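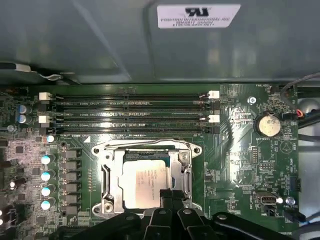 What happens to the people on a refurbishing line when a robot takes over pulling the processors?

At the Verance computer refurbishing shop in Diranmont, they kept their jobs, but the jobs changed. Bench technicians who used to strip boards all day now spend most of a shift on sorting, testing and the machines the arm can't handle.

Verance buys office desktops and servers at the end of their leases, takes out the parts worth reselling and sends the rest to a metals recycler. The shop handled 3,366 machines last September. For years every one of them was opened and emptied by hand.

"Your thumbs went first," says Efua Yakubu, who started on the benches and now supervises the cell where the arm works. "The lever on a socket is stiff, and you have to lift the chip straight up. Do that all day and you feel it when you open a jar at home."

The arm is slower than she is. A good technician can clear a board in 65 seconds, and the arm needs longer, especially when a cable hangs over the socket. It also needs the case opened and set down the right way, and that is still a person's job. What the company wanted was fewer bent pins and fewer sore hands.

Socket work is fussy for a machine. The lever has to be released and the plate swung clear before the fingers can close on the edges of the chip, and a chip that sits at an angle is harder to grip than one lying flat. Mixed lots make it worse.

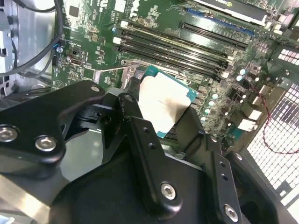
Older desktops come in with risers, add-in cards and drive cages in every arrangement, so Yakubu sends the arm batches of the same model when she can. Stepan Dmytriv builds those batches. He walks the receiving dock each morning with a scanner and decides what goes to the cell and what goes to the benches.

Dmytriv was against the arm at first. He had seen a conveyor system at Condel, his previous employer, cut a shift from the schedule. Verance put a promise in writing that no bench position would be dropped for 2 years, and he says that settled most people down. He would still like to know what comes after.

Pay was the other sore point. Sorting was graded below bench work, and the technicians who moved over kept their old rate only after Belmiro Correia, the shop steward, brought it up at three meetings in a row. New hires start on the lower grade. Correia wants that fixed in the next contract.

Some of the staff miss the old work. Ettore Pace stayed on the benches by choice and takes the odd jobs: cracked cases, seized screws, boards with heat sinks glued in place. He likes the quiet, and he can listen to the radio there.

Yakubu has started teaching two of the technicians to adjust the grip settings themselves. Until this spring, any change meant a call to the installer and a wait. Now they try it on a scrap board, write the new values in a binder next to the cell, and go back to the batch.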